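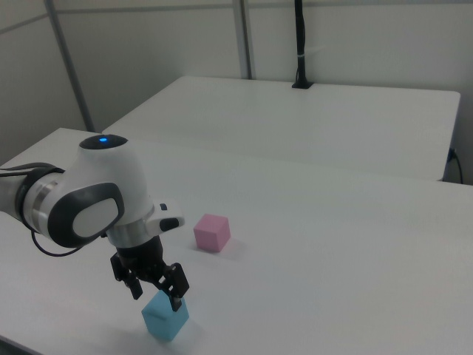 Usa Boonchu
Teleoperation Support Officer, Thongdee

Ticket status: Open, awaiting confirmation from requester
Requested by: Uthai Phetsri
Task: Cube placement, remote demonstration

Reported fault
The requester states that the gripper closes late when the arm is driven from the Pellora hand controller. The delay was noted on the blue cube and again on the pink cube. Of 30 demonstrations recorded in September, 5 were rejected at review for this reason.

Checks carried out
09:45 Controller restarted and paired again. Fault still present.
10:10 Arm guided by hand, with the gripper operated from the local console. Fingers closed without delay. The gripper is therefore not considered to be at fault.
10:30 Controller log examined. The trigger signal was being smoothed over a longer period than the arm position signal, so that the arm reached the cube before the close command was issued.
11:05 Smoothing on the trigger set to match the arm. Two demonstrations recorded by Yupin Nilsuwan, both accepted.

Action required
The requester is asked to repeat the 5 rejected demonstrations with the new setting and to attach the logs to this ticket. Operators should hold the fingers either side of the cube until the console shows "closed" before lifting. The earlier setting must not be restored from the saved profile.

Outstanding
Rosaura Villanueva to advise whether the 25 accepted recordings may remain in the training set. No reply received at 14:30.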